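Greter lässt greifen

Beim Küchendienstleister Greter übt seit Juli ein Roboterarm, was die Frühschicht bislang nebenbei erledigte: Dinge in Schüsseln legen und wieder herausholen. 72 Mitarbeiter dürfen zusehen – freiwillig, wie es heißt.
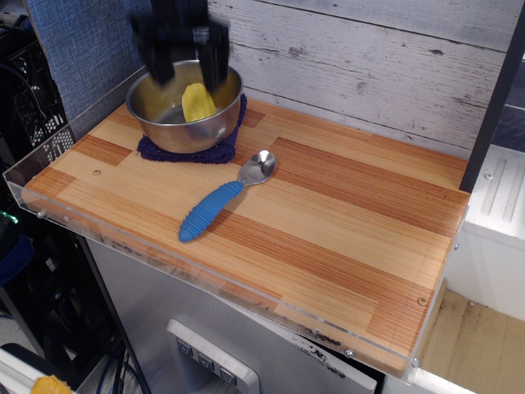
Zwei Finger, eine Edelstahlschüssel: der Greifer über dem gelben Übungsstück.

Schichtleiterin Kylie Tawhiri schreibt nun Störungsprotokolle statt Einkaufslisten. Entlassen werde niemand, versichert die Firma. Den Abwasch macht weiterhin die Spätschicht.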